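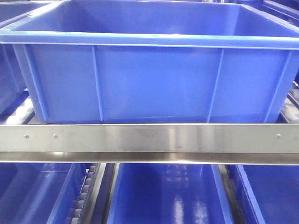

图片来源:Grodton公司新闻中心

Grodton与Ramalho签署周转容器共享协议,Molow地区门店2月起停用一次性纸箱

Molow,2020年12月30日,星期三:周转容器租赁企业Grodton今日宣布,已与食品批发商Ramalho签署为期两年的服务协议。自明年2月起,Ramalho向Molow地区门店、学校食堂和餐饮客户配送生鲜及冷藏食品时,将改用可重复使用的塑料周转箱和金属托盘,现行的一次性纸箱和泡沫箱同步停用。

协议涵盖容器的租赁、回收、清洗、维修和报废处理。Grodton负责全部容器的所有权管理及日常调度,Ramalho按实际使用次数付费,不需要一次性购入容器。双方没有公布合同金额。

本次合作的首批投放以Ramalho在Molow地区的配送网络为范围,共涉及1,893个收货点,其中包括独立零售店、连锁超市、学校和医院食堂以及餐馆。收货点无须缴纳押金,每次配送时由司机收回上一次留下的空容器,并在送货单上登记数量。收货点如对登记数量有异议,可在下一次配送前向Ramalho客户服务部门提出。

试用情况

在签约之前,双方在Molow港区和老城区进行了为期15周的试用。试用期间,Ramalho的部分蔬菜、乳制品和烘焙半成品改由周转容器配送,两家公司的仓库人员、司机和收货点员工都参加了意见收集。

收货点反映最多的是存放空间。老城区的许多店铺后场狭窄,纸箱拆开后可以压平,空的周转箱则需要占用固定位置。为此,Grodton调整了箱型组合,提高了可套叠箱型的比例,并同意在周六增加一次空箱回收。餐馆客户提出的另一项意见涉及标签:旧标签残留在箱体上,容易与新标签混淆。正式投放后,所有标签将统一贴在箱体短边的标签区,清洗时一并去除。

司机方面的意见集中在装卸顺序。混装纸箱和周转箱的车辆在途中需要反复整理,耗时较长。Ramalho据此决定按线路整体切换,同一条线路上的收货点在同一天改用新容器,不设混装过渡期。因店面装修或其他原因无法按时切换的收货点,可以申请推迟到该线路的下一个调整日。

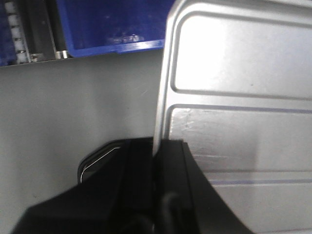

Belmiro Garcia表示,店铺关心的事情很具体,空箱放在哪里,谁来收,少了一个箱子算谁的,这些问题在试用时都有人问过,写进协议的条款也大多由此而来。他还提到,学校食堂的收货时间很早,夜间值班人员与早班人员之间的交接需要单独约定,相关流程会在开学后的第一次配送之前发给各校。

清洗与检验

所有回收容器将运至Grodton位于Skotberg的清洗中心。清洗中心原本服务于饮料和水产客户,今年秋季完成了扩建,新增的清洗线专门处理食品周转容器。容器到达后先按材质和用途分拣,再依次进行预冲洗、碱性清洗、漂洗、消毒和热风干燥。用于生肉和水产品的容器与其他容器分开运输、分开清洗,并使用不同的标签颜色。

清洗后的容器须经过目视检查,发现裂纹、变形或无法去除的污渍时,一律撤出流通。可以修复的金属容器送往维修车间整形,塑料容器则破碎后交由再生料加工企业处理。Grodton将每季度向Ramalho提供一份清洗和报废记录,其中包括表面微生物抽检结果。抽检由双方认可的外部实验室承担,取样日期不事先通知清洗中心。

清洗用水方面,Skotberg清洗中心将漂洗段的排水收集过滤后用于预冲洗。冬季气温较低时,运输途中残留的食物容易冻结在箱底,中心为此在卸货区设置了室内暂存区,容器回温后再进入清洗线。

收货点需要做的准备

Ramalho将在正式切换前向每个收货点寄送通知,注明该收货点所在线路的切换日期、首次送达的容器种类以及空容器的交还方式。收货点需要提前安排以下事项:

一、在靠近收货口的位置留出空容器存放区,地面应平整,避免阳光直射,不得堵塞疏散通道。

二、卸空后的容器请倒出残留物和积水,不必自行清洗,也不要使用强力胶带或油性笔在容器上做记号。

三、不同尺寸的容器分开堆放,堆放高度以一人站立时能够安全取下为限。
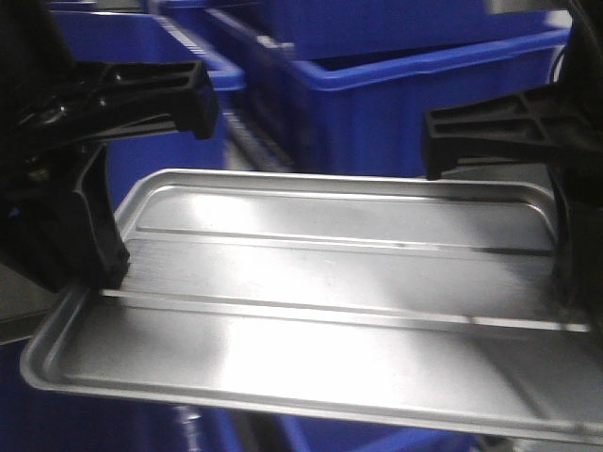 四、破损容器单独放置,交给司机时请口头说明。正常使用造成的破损不收取费用。

五、容器不得转借、出售,也不得用于存放清洁剂、油漆、燃料等非食品物质。发现误用的容器请立即停止使用,并通知客户服务部门。

六、停业超过一周的收货点,应在停业前联系Ramalho安排最后一次回收。

纸箱库存处理

截至本月,Ramalho各仓库仍有一定数量的纸箱库存。公司将优先在尚未切换的线路上用完这些纸箱,剩余部分转给Molow地区以外的分拨业务。泡沫箱已停止采购。收货点手中积存的旧纸箱仍可在切换后的首次配送时交给司机带回,纸箱须拆开压平并捆扎,沾有油污的纸箱请按当地垃圾分类规定处理。

部分商品暂不在切换范围之内。进口水果、瓶装酒类和由供应商直接发货的冷冻食品将继续沿用原有包装,Ramalho正在与相关供应商商谈后续安排,目前没有时间表。鸡蛋和鲜切花的专用容器仍在测试阶段,测试结束前维持现状。

人员与车辆

为配合新业务,Grodton将在Skotberg清洗中心增设夜班,招聘岗位包括分拣员、清洗线操作员、质量检验员和叉车司机。招聘信息已在公司网站及当地就业服务机构公布,应聘者无须具备食品行业经验,上岗前统一接受卫生和安全培训。现有员工可优先申请转入新岗位。

运输方面,送货车辆返程时将空容器带回Ramalho的Molow仓库集中,再由Grodton的干线车辆运往Skotberg。干线车辆在回程装运已清洗的容器,每个工作日往返。遇道路封闭或恶劣天气,Molow仓库备有超过3,000个洁净容器作为周转储备,储备容器按先进先出的原则轮换使用,存放期过长的须重新清洗。

关于Grodton

Grodton从事可重复使用运输包装的租赁和管理,客户来自食品、饮料、水产及日用品行业。公司在Skotberg设有清洗中心和维修车间,产品包括塑料周转箱、金属托盘、折叠箱和保温箱。

关于Ramalho

Ramalho是一家食品批发与配送企业,总部设在Molow,向零售商店、餐饮企业和公共机构食堂供应生鲜、冷藏和常温食品。

媒体垂询

Grodton公司新闻中心
收货点如有切换日期、容器种类或登记数量方面的问题,请直接联系Ramalho客户服务部门,联系方式见送货单背面。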